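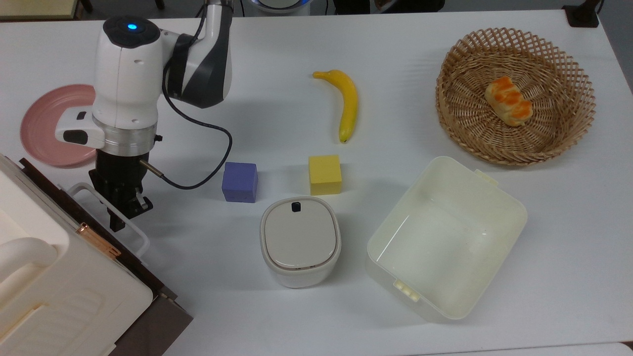
Play food

Print this article | E-mail this article
Reading time: 2 minutes

Play food is the general name for toy versions of things to eat, made for children's pretend cooking and shopping games. Fruit and bread are among the best loved of all, and a banana or a roll of some kind will be found at the bottom of many a toy box, long after the rest of the set has wandered off (usually under the sofa).

Materials and making

Older pieces were often turned in wood or stuffed and stitched at home. Later ones may be moulded in plastic, pressed from foam or sewn in felt. The Flostercombe toy collection, which grew out of the stock of the Garnham family's shop, lists 3,054 pieces of play food, and of these 2,913 are still sound enough to be handled by visitors -- a cheering figure, when one thinks how much chewing they must have had.

Serving and storing

Play food is seldom used by itself. A plate, a basket and a tub or two give children somewhere to lay things out and, with luck, somewhere to put them away again. A round wicker basket suits bread very nicely, a glazed-looking roll especially, while a shallow pink plate makes a cheerful place for fruit. Plain building cubes often join in too, and become cheese, cake or sugar as the game requires.
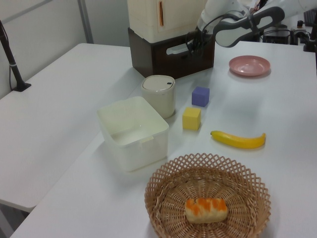
Yaowalak Nuchit has argued that the basket matters more than the food, and that a child given six good pieces and something to carry them in will play longer than one given 100 pieces in a heap. Yoshinori Tanabe disagrees warmly, holding that a proper toy shop needs plenty of stock.

Care

Plastic pieces can be washed in warm, soapy water and left on a towel to dry. Wicker is best brushed out gently with a soft, dry brush.

This site uses cookies. Accept | Manage settings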